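Zultine Fighting Championship

Zultine Fighting Championship, usually shortened to Zultine FC or ZFC, is a regional mixed martial arts promotion. It stages professional and amateur bouts in six weight classes and is best known for its one-night tournaments at lightweight and bantamweight. Most of its cards are held at the Tosevari Sports Hall, a former indoor cycling venue that seats 1,258 for combat sports.

History

The promotion was started by Fadi Azar, a retired welterweight who had been running amateur kickboxing nights out of the Mosetti Gym. The first ZFC card had seven bouts, all amateur, and drew a paid attendance of 397. Azar acted as matchmaker, booking agent and ring announcer for that show and for the three that followed it.

Professional bouts were added on the fifth card. The main event was a lightweight match that ended in the second round by rear-naked choke, and it remains the shortest main event the promotion has held at Tosevari. The sixth card was moved to a smaller hall after a scheduling conflict with a volleyball league and drew 614.

A dispute over purses led several fighters from the Antunes Academy to leave the promotion after its ninth event. They returned two events later, when ZFC began publishing its minimum pay for show and win money. The academy has since supplied more ZFC title challengers than any other gym.

Rules and format

Professional bouts are fought under the Unified Rules of Mixed Martial Arts. Non-title fights are three five-minute rounds and title fights are five. Amateur bouts are three rounds of three minutes, with no elbows to the head and no knees to the head of a standing opponent. Fights take place in a circular cage.

Tournament bouts differ in one respect. Semifinals are limited to two rounds so that the winners can fight again the same night, and a third round is added only if the judges score the first two a draw. A reserve bout is held before the semifinals, and its winner steps in if a finalist is hurt or not cleared by the ringside doctor.

Weigh-ins and weight cutting

Weigh-ins are held on the morning of the day before the event. Fighters in non-title bouts are given a one-pound allowance. A fighter who misses weight forfeits 20 percent of the purse to the opponent, and the bout goes ahead at a catchweight if both sides agree.

Since the fourteenth event, fighters have also been required to check in by weight one week before the card. Anyone more than eight percent over the class limit at that point is moved up a division or taken off the card. Fighters staying at the promotion's lodging are given access to a shared kitchen, and plain meals are available after the weigh-in for those who want them.
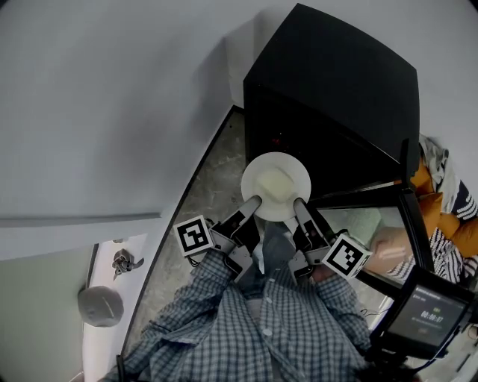 Championships

ZFC recognizes titles at flyweight, bantamweight, featherweight, lightweight, welterweight and middleweight. A light heavyweight title was announced but never contested, as both of the fighters signed for the inaugural bout withdrew with injuries. Champions are expected to defend within 12 months. Interim titles are permitted under the promotion's rules and have been used twice, once at featherweight and once at welterweight.

The one-night tournaments do not carry a title. The winner receives a contract for a title shot, which may be used at any card in the following year.

Venues and broadcast

The Tosevari Sports Hall has hosted all but four ZFC events. Its dressing rooms are on the level below the main floor, and fighters walk out by a ramp on the north side. The building's lower level was repainted and partly refitted before the seventeenth card, when the medical room was also moved closer to the cage.
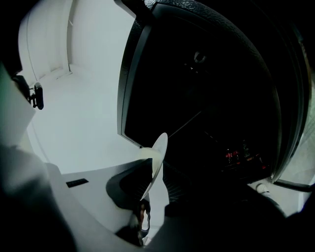 Early events were recorded by a single operator and sold on disc at the Mosetti Gym. The promotion moved to a live pay stream with its eleventh card. The year-end event, held on 12th December, was the first to be shown in full without charge, including the amateur portion. Commentary is provided by a two-person team, and a post-fight interview is done in the cage for professional bouts only.

Records

ZFC has promoted 78 professional bouts. Submissions account for the largest share of finishes, followed by strikes on the ground. The bantamweight title has changed hands more often than any other, while the middleweight title has had only two holders.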